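Garlic Fried Rice from Last Night's Rice (the quick way)

Filed under: breakfast, rice, cheap

Got cold rice in the fridge? Good. You're most of the way there. Sinangag, garlic fried rice, whatever your house calls it. My lola's neighbor Milagros Navarro made it every single morning and I still can't match hers but this gets close enough for a weekday.

Writing this fast, kids up in an hour. Ask questions in the comments.

What you need

Cold cooked rice, day old, enough for two bowls
6 cloves garlic, big ones
2 tablespoons neutral oil
Salt
Black pepper if you like it
Scallions if they're not slimy
Eggs for on top

That's it. No soy sauce in mine. My cousin Renato Dumlao puts in soy sauce and we've argued about it for years. Brown rice (the color, not the grain) is a different dish, fine, just not this one. 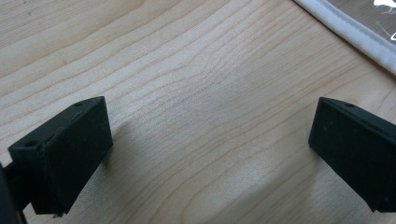
Kitchen table, before breakfast.

Step 1. Break up the rice

Take it out of the fridge and dump it in a wide bowl. Wet your hands, squeeze the clumps apart. Hands, not a fork – a fork chops the grains and you get mush. Sprinkle the salt on now so it gets everywhere. Half a teaspoon to start.

Rice too fresh? Spread it on a sheet pan and put it in the freezer while you do the garlic. Not as good as day old but it works. If you're cooking rice tonight just for this, use a little less water than normal and get it in the fridge as soon as the steam dies down. Don't leave it sitting out on the counter till bedtime.

Long grain is easiest. Jasmine is what I grew up on. Short grain sticks, be patient with it.

Step 2. Chop the garlic

Smash, peel, chop. Medium fine. All the pieces close to the same size or the tiny ones burn while the big ones are still raw. No garlic press please, it comes out wet and it spits and sticks to the pan.

Jar garlic – I've tried it. Tastes sour. Skip.

Step 3. Cold oil, cold garlic

This is the whole trick. Oil and garlic go into the pan together, THEN turn on the heat. Medium-low. Stir. It'll sit there doing nothing for a bit and then all of a sudden it goes. You want pale gold. Not brown! It keeps cooking after you take it out.

Scoop out half the garlic with a slotted spoon onto a paper towel, that's your crunchy topping. Leave teh rest in the oil.

Burned it? Throw it out, wipe the pan, start over. You can't hide bitter garlic. I've tried with ketchup, with vinegar, with more garlic. 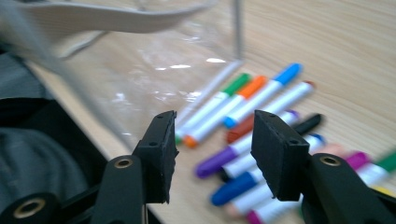

Umali, June

Step 4. Rice in, heat up

Turn it to medium-high and add all the rice. Press it flat with the back of the spatula and leave it alone for a minute. Flip. Press again. You're after some toasty bits but mostly you want every grain hot and shiny.

Small pan? Do it in two batches. Crowded rice steams and goes gummy.

If it looks dry, flick some water over it with your fingers. A few drops, not a splash. Taste. More salt probably.

I use my old Plesotier carbon steel pan, no idea if they still make them. Nonstick is fine too, you'll just get less of a crust. Keep the heat a bit lower with nonstick.

Step 5. Eggs

Push the rice into bowls, same pan, bit more oil, crack the eggs in. Runny yolk is the sauce here so don't overdo it. Lid on for the last bit if the tops won't set.

Crunchy garlic on top. Scallions. Pepper. Eat right now.

What to put next to it

Longganisa, tocino, leftover roast chicken, a can of corned beef fried with onion. Sliced tomatoes with a pinch of salt. And vinegar with a chile in it, always vinegar. Delphine Begay wrote in to say she has it with green chile stew and I did that twice last month, very good.

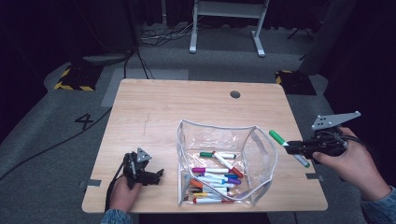

Oh and fried Spam, obviously, forgot Spam. Slice it thin and start it in a dry pan, it has plenty of fat by itself. Cook it before the garlic if you only own one pan, then wipe out most of the grease.

Making it ahead

Don't freeze the finished rice, the garlic goes weird. What you can do is fry a big batch of garlic on a weekend and keep it in the fridge, drained, lid on, and use it up in a few days. Plain cooked rice freezes great though. Flat in bags, thaw in the fridge overnight, start at step 1.

Leftovers from the finished dish – fridge, eat it next day, reheat in a pan with a few drops of water. Microwave if you have to. Cover it with a damp paper towel.

Princess Tiongson asked about doing this for a crowd. Use the biggest pan you have and still go in batches, keep the done ones covered in a 200 degree oven. Fry all the garlic first, all at once, and spoon out oil for each batch as you go. Add the crunchy stuff at the table or it goes soft on you.

Ok they're up. Tocino recipe is next, I still need to write down the amounts for the marinade becuase I always just pour.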